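Robot arm coming to our packing room, what happens to the people on the bench?
Posted in Workplace & Automation, 2019-07-07

I work at a small plant that packs hardware and household goods for a few catalogs. We have 15 people on the bench. In September the company is putting in two arms from Flima to pick small items off the line and place them in trays. Mousetraps, hinges, drain covers, that sort of thing. The manager says no jobs are going away but "roles will shift." Right now they are still trying out grasps in the simulator, and a screen in the break room shows it.

I have been on the bench nine years. I'd like to hear from people who have already been through this. Does the work get easier or just different? Do they really keep everyone? And what should I ask for before it starts? We have no union.

Nesma Amrani

bench_to_tech

We went through it at my place with three arms. I'll try to take your points in order.

Keeping everyone: they did for the first year. After that, when someone left they didn't hire. So no layoffs, but the bench is smaller than it was. Ask your manager straight out what happens when a person quits or retires, and get it in an email.

The work: different. I used to pack over 500 units a shift by hand. Now I load trays, clear stops and check what comes out. My wrists are better. My feet are worse, as I walk between stations all day. It is also more boring for long stretches and then very busy when something jams. The pace is set by the line and you notice that. On the old bench we could slow down for ten minutes and make it up later.

The mousetraps could be a trouble item. Ours were. The board is flat and low, so there isn't much side for the fingers to grip, and the wires on top are a bad place to grab. Our integrator ran them in simulation for weeks and still had to change the angle when the real ones arrived. Somebody on your bench knows which way up those traps slide best and how they catch on each other in the bin. That person should be in the room while the programs are being set up, on paid time.

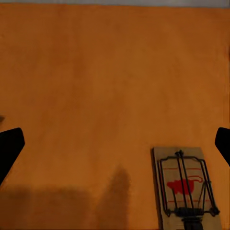
Simulated pick test, snap trap on the orange surface, fingers open.

Things I would ask for in writing:
- Training during your shift, with pay, before the arms go live
- Who is allowed to restart a stopped arm, and whether that is a higher grade
- How rates will be counted once the machine is doing part of the job
- Rotation, so the same person isn't on tray loading all day

I got a tech grade out of it, 80 cents an hour more to start. Two others asked later and were told the slots were filled. Ask early.

Lollidov

They always say no jobs are going away. Start looking now. My cousin's place said the same.

R. Benmoussa

I run second shift at a parts warehouse and would not go as far as the last post. We kept our people, but the first months were rough. The target was 470 trays a shift and we missed it nearly every day, and the crew got blamed for stops they had no way to prevent. What helped was a plain log sheet at each station: time, item, what stopped, who cleared it. After that it was easy to show which stops came from the arm and which from us.

Start the log on the first day. Keep a copy.

Nesma Amrani

Thank you. I asked about restarts and the manager had not thought about it, so it is on the list for the next meeting. He also said two of us can sit in when they set up the traps. I put my name down.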